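Deportes > Fútbol > Reportajes

Lectura: 4 minutos

La portera que no quería tirarse

El campo de Illora tiene una portería buena y otra que mira al barranco. En la segunda mitad, cuando el equipo local defiende hacia abajo, cada despeje largo de más cuesta un balón, y el club lleva en junio una contabilidad minuciosa de los que no volvieron. Esta temporada fueron 603, según una hoja clavada en la puerta del vestuario que incluye, me temo, los de los entrenamientos infantiles.

Lærke Østergaard llegó a ese campo con 2 maletas y la convicción de que venía a un equipo de costa. Alguien le había enseñado un mapa con poca escala. «Pregunté por el mar y me dieron una cerveza», recuerda. Se quedó, y lleva ya 6 temporadas bajo los palos, casi siempre bajo los malos.

Lo primero que sorprende al verla jugar es lo poco que se mueve. Las porteras de los resúmenes vuelan; Østergaard da dos pasos a la izquierda y el balón le llega al pecho, como si lo hubiera encargado. La grada tardó media temporada en perdonárselo. Un domingo de lluvia paró un penalti de pie, con las rodillas, y un señor de la tribuna le gritó que al menos se manchara por respeto.

Ella tiene una explicación larga y otra corta. La corta es que tirarse duele. La larga ocupa una libreta de tapas verdes donde apunta hacia qué lado se inclina cada delantera antes de golpear, quién mira al palo al que va a chutar y quién mira al otro para despistar. De Adebisi, la goleadora del Brivard, hay cuatro páginas. Las tres primeras están tachadas.

Adebisi merece un párrafo, aunque ella preferiría un gol. Es zurda, lenta en los primeros metros y aficionada a pedir disculpas a la defensa que acaba de dejar sentada. En el partido de ida le marcó a Østergaard desde el córner, directo, y después juró que había querido centrar. La portera no la creyó. Tampoco la creyó su propia entrenadora, que se llevó las manos a la cabeza porque en el área esperaban tres compañeras solas.

El partido de vuelta se jugó el 20/10/18 y llenó el campo, lo que en Illora significa 2.000 personas y varios perros. Al descanso iban empate a cero. En el bar se discutía sobre el césped con esa seriedad que los hombres mayores reservan para los céspedes ajenos. El bocadillo de lomo se acabó antes que la cola, y hubo quien se perdió el arranque de la segunda parte por defender su turno.

Se perdió poco. El Brivard había decidido defender con todo, incluida la delantera centro, y durante media hora el balón fue y vino por el aire como un invitado al que nadie ofrece silla. Hasta que un rebote absurdo dejó a Adebisi sola, a doce metros, con la portería del barranco delante y Østergaard en medio.

Quien espere una estirada memorable se va a llevar un disgusto. Østergaard salió andando. Andando de verdad, sin prisa, con los brazos pegados al cuerpo, mientras la delantera buscaba el truco. Adebisi amagó a la derecha y la portera siguió de frente. Amagó a la izquierda y lo mismo. Cuando por fin disparó, tenía a la danesa tan encima que el balón le dio en el hombro y salió por encima del larguero, camino del barranco. Seiscientos y pico más uno.

«Esperaba que se tirara», contó Adebisi en la zona mixta, que es un pasillo con una máquina de café. «Todas se tiran.»

El empate no le sirvió a ninguna de las dos para gran cosa. El Andari, que jugaba a la misma hora, ganó y se puso primero, y el autobús del Brivard salió con media plantilla dormida antes de la primera rotonda. Illora terminó la tarde donde la había empezado, en una zona de la tabla que los optimistas llaman tranquila.

A Østergaard le han llegado ofertas, alguna con mar incluido. De momento las guarda dentro de la libreta verde, entre una lateral que siempre chuta raso y una mediapunta que cierra los ojos. Entrena cuatro tardes por semana y los viernes da clase a las niñas de la cantera, a quienes sus padres han comprado rodilleras caras que apenas estrenan. El primer ejercicio consiste en quedarse quietas mientras alguien corre hacia ellas. Lo odian. El segundo es bajar por los balones.

Relacionados
- El Andari, líder con once goles y cinco entrenadores
- Cómo se cuida un césped que nadie ha pedido
- Adebisi: «El córner fue un centro y no pienso repetirlo»
- Guía de bocadillos de la categoría, campo por campo
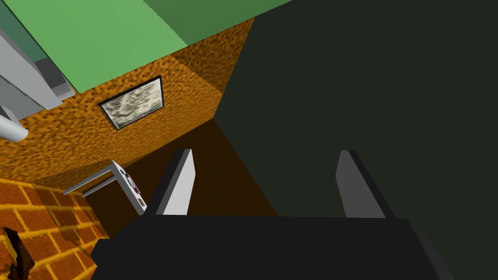
¿Puede una portera salir de su área durante el juego?
El reglamento se lo permite, pero fuera del área pasa a ser una jugadora más y ya no puede tocar el balón con las manos.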